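Candby Shared Table — Set-up Guide
Section 4: Seating, the work surface and light food

4.1 Before you start

This section applies to Candby tables supplied by Zivis with the Quaye surface cover (part 2674). Tables supplied without a cover should be set up from Section 3, and steps 4.3.1 to 4.3.5 ignored.

Complete Section 2 (levelling the legs) first. A table that rocks with nothing on it will rock more with people leaning on it.

You will need:
Soft cloths, 2
Measuring jug
Mild washing-up liquid
Tape measure
Hex key from the parts bag

4.2 Placing the chairs

4.2.1 Stand each chair on its own feet on the bare floor. Rugs and cable covers must be moved first.

4.2.2 Push the chair in until the front edge of the seat is under the table edge. Check that the arms, if fitted, pass below the rail. Do not force them.

4.2.3 Pull the chair out to its normal sitting position and sit down. Both feet should rest flat and the forearms should lie level on the surface. Adjust the table height if they do not (Section 2.6).

4.2.4 With the person seated, leave a gap of 200 mm between the back of the chair and any wall, shelf or neighbouring chair. Measure from the furthest point of the backrest. Coats hung on the backrest count towards the depth.

4.2.5 Repeat for each place. People seated side by side should be able to lift an elbow to shoulder height without meeting their neighbour.

Caution: Do not tilt the chair on its back legs to test the clearance.

Note: Measure again once people have used the table for a morning. Chairs drift, mostly towards the window, and the marks on the floor plan soon stop matching the room.
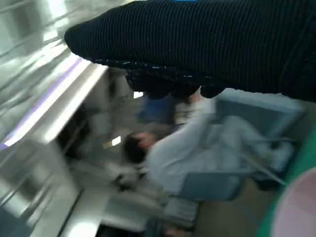
Juniper Rosenthal writes that the 200 mm gap was not enough in the Postton reading room, where people got up and sat down all day, and asks whether it can be increased without moving the table. It can. The figure in 4.2.4 is a minimum. Where there is no spare floor behind the chairs, remove one place from that side and spread the others evenly. Do not make up the difference by pushing the chairs further under the table, as the rail will mark the seat fronts.

4.3 Fitting and preparing the surface cover

4.3.1 Unroll the cover on the table with the green side up. Leave it flat overnight in a heated room. The ends may lift at first; weigh them down with closed books, spine outwards.

4.3.2 Line up the long edge with the table edge on the side nearest the door, then smooth the cover towards the opposite side with the flat of the hand.

4.3.3 Check for grit underneath. Any hard grain left below the cover will show through as a raised point and cannot be pressed out later.

4.3.4 Mix one drop of washing-up liquid into 100 ml of lukewarm water. Dampen the first cloth, wring it out and wipe the whole surface.

4.3.5 Dry with the second cloth. Do not use the table until the edges are dry as well — moisture collects there and lifts the cover.

Caution: Do not cut on the cover, and do not use scouring pads or polish.

4.4 Food at the table

4.4.1 The cover is suitable for brief contact with dry baked goods such as rolls, croissants and plain biscuits. Wipe it as in 4.3.4 before food is put down.

4.4.2 Filled, iced or sticky items must be kept on a plate. Jam left on the cover for an afternoon will leave a dull patch.

4.4.3 Keep pastry away from papers. Butter goes through a single sheet quickly, and glazed crust sheds flakes for as long as it is handled. Put food down near the middle of the table, where sleeves are less likely to catch it.

4.4.4 Let oven-hot items cool on a rack before they go on the cover.

4.4.5 Lift a croissant from underneath, with support at both ends. Gripping it across the top breaks the outer layers.

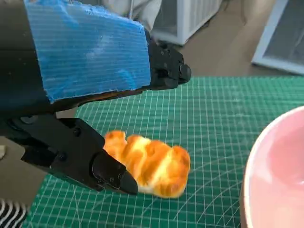
Is it all right to brush the crumbs straight on to the floor and vacuum afterwards, one reader wants to know. Dry crumbs, yes, if the floor is hard. On carpet, gather them at the table edge with a folded sheet of paper and tip them into a bin. Either way, brush along the length of the table and finish with a dry cloth. Grease spots should be treated with the mixture in 4.3.4, left for a minute and wiped again.

4.5 End of day

4.5.1 Clear all food and wipe the cover.

4.5.2 Wipe the underside of the table edge at each place. This is often missed.

4.5.3 Push the chairs in as in 4.2.2.

4.5.4 Once a week, on Sunday or whenever the room is closed, lift one end of the cover and check below it for crumbs. Refit from step 4.3.2.

Replacement covers are ordered under part 2674. State the table length when ordering. For worn chair feet, see Section 6.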